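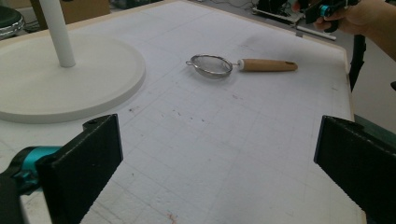
A small fine-mesh strainer with a tan wooden handle and a wire hook on the rim.

The small strainer

By Fionnuala Breathnach

Most kitchens have one, and most people can't remember buying it. It lives in the drawer with the whisk and the potato masher, and the mesh gets a dent in it sooner or later from the drawer being shut too hard. Mine came with an apartment I rented for two years. I took it when I left and I have felt bad about that ever since.

The small strainer does a lot of jobs that are too minor for a colander. It catches lemon seeds. It dusts powdered sugar over a cake, rinses a half cup of lentils, and holds tea leaves over a mug. If you poach eggs, it drains off the thin, watery part of the white before the egg goes into the pan, and that alone takes care of most of the ragged bits that float around the pot.

Touran Kiani runs Pellden, a kitchen shop with one long aisle and a repair counter at the back. Last year she sold 2,053 strainers of all sizes. The small ones outsold everything else, and she had expected the big ones to win.

"People come in for a roasting pan and leave with a strainer," she says. "They pick it up and hold it to the light. Everyone does it. They want to see the holes."

Looking at the mesh is a good start. A fine weave will stop raspberry seeds and most cocoa lumps, but it's slow with anything thick. A coarser weave drains faster and cleans up more easily. Kiani tells customers to press a thumb gently in the middle of the basket. It should give a little and come back. Then look at the rim, where the mesh is held. If there are loose wire ends now, there will be more of them after a month of scrubbing.

The hook on the far side of the rim gets overlooked. It rests on the edge of a bowl so you can let go of the handle and pour with both hands. Before you buy, think about the bowl you use most. A short hook will slip off a wide, rolled lip, and then your stock is on the floor.
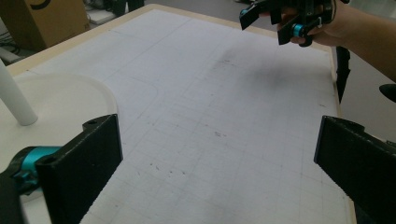

Handles are a matter of taste. All-metal ones can go in the dishwasher and get hot over a steaming pot. Plastic is light and cheap. Wood stays comfortable to hold, and it is the one that people ruin, usually by leaving it in the sink overnight. The wood swells, dries, and shrinks, and after enough rounds of this the handle turns in your hand.

Min-kyu Noh works the repair counter three mornings a week and sees plenty of those. He charges nothing to look. A loose handle can often be pulled, cleaned out, and glued back with a food-safe epoxy, then left alone for a full day. Torn mesh he won't touch. "I can give you back a handle," he says. "I can't give you back a basket."

Care is simple. Rinse the strainer right after you use it, from the outside in, so the water pushes the food back the way it came. Starch and egg should get cold water first, as hot water sets them in the weave. Use a soft brush – an old toothbrush is fine – and stay away from steel wool. Knock it once against your palm over the sink and stand it up to dry. Rub a little mineral oil into a wooden handle when it starts to look pale and feel rough.

Then there is the matter of where to put it. A drawer is the worst place. Kiani hangs hers on a nail next to the stove, and she has noticed that she uses it more than she did when she had to dig for it. I tried the same thing in April. My strainer has a dent from its drawer years that will never come out, and it still sifts sugar onto one side of the cake more than the other. I turn the cake.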